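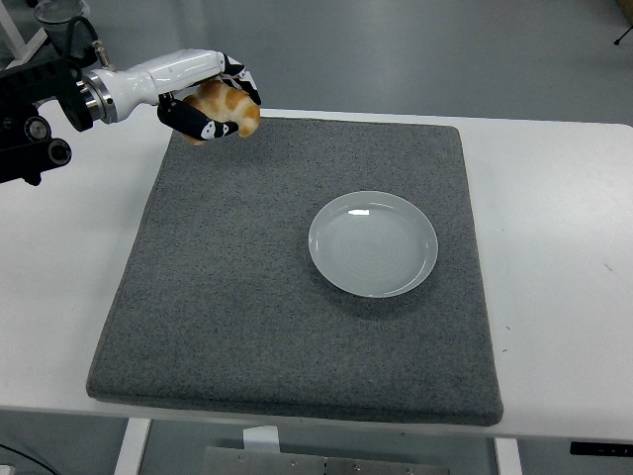 Prirnine opens its workshop to visitors, with breakfast on the program

Last updated: February, 4:15 p.m.

Prirnine, the automation firm on Temitz Road, let the public into its workshop this month for the first time since moving into the building. The company said 300 free tickets were offered through the town library and all were taken. Visitors were led through in groups of 19, with the first group starting at 9 a.m.

Most of the morning was given to the firm's work on handling soft and fragile goods. Prirnine builds arms and hands for packing lines, and for the past year it has been working on food that is easily crushed or flaked. The project goes by the name Erko. It is paid for in part by Jafarzadeh, a regional bakery supplier that wants to cut down on damaged pastries between the oven and the box.

The Erko demonstration was the busiest stop on the tour. The task is to pick up a piece of pastry, carry it across a table and set it on a plate without breaking the crust. Staff explained that a croissant is a hard item for a machine because no two are the same shape and the outer layers give way under light pressure.
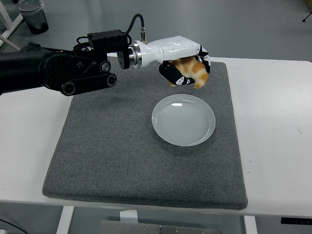
A robotic hand holds a pastry over the table at Prirnine's workshop.

According to the company, the project has logged 3113 practice attempts so far. It did not give a success rate and said the results would be shared with Jafarzadeh before anyone else. A spokesperson said the hand is still slower than a person doing the same job, and that speed is not the main goal at this stage.

Questions from visitors were mostly practical. Several asked how the fingers are cleaned, and one group wanted to know whether the same hand could manage a filled doughnut. Staff said filled items are planned for later in the year – plain ones come first.

Others asked about jobs. Prirnine said it has no plans to sell the system to small bakeries and is aiming at large packing sites, where trays are now filled by hand on night shifts. The company said it expects to hire for two technician positions before summer.

The workshop covers around 1350 square feet, and the size of the groups was set with that in mind. A second open day is planned for the fall, with a longer afternoon session for school classes. Tickets will again be handed out through the library, and people who missed out this time can add their names to a list at the front desk.

Contact the newsroom | Copyright Temitz Local News | Back to top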